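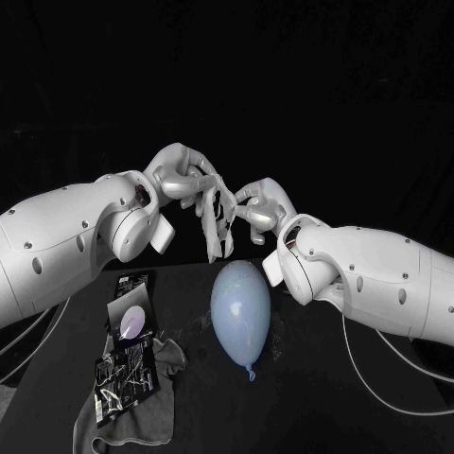 According to the site manager's note on the August sheet, the Ravix privacy banner still loads after the tracking scripts on older phones, and that has to be fixed before the next release.

Pre-launch privacy and safety check, Hallo search app
Build 19, checked against the Grastico checklist

1. Consent banner shows before any data is sent
Fail. See the note at the top. Scripts fired 2 seconds early on the older Android build. Newer phones pass.

2. "Reject" is as easy to reach as "Accept"
Pass. Same size, same row.

3. Search history can be deleted
Pass with comment. Delete works, but the page says "up to 15 days" and the help article says "soon." Use the same wording in both.

4. Account closure
Pass. Confirmation email arrives. The link in it goes to the old Türkmen help desk address and should be changed.

5. Location off by default
Pass.

6. Ads labeled in results
Pass with comment. Label is readable on white, weak in dark mode. Nearly 100 results pages looked at, none without a label.

7. Third-party list up to date
Fail. Grastico is listed, Ravix is missing.

8. Under-age sign-up blocked
Not checked. Test accounts had expired.

9. Contact for complaints
Pass. Form tested at 3:15 p.m., ticket number received.

Result: hold. Items 1 and 7 to be fixed and rechecked, item 8 to be run with new accounts. Comments on 3, 4 and 6 can go in the following build.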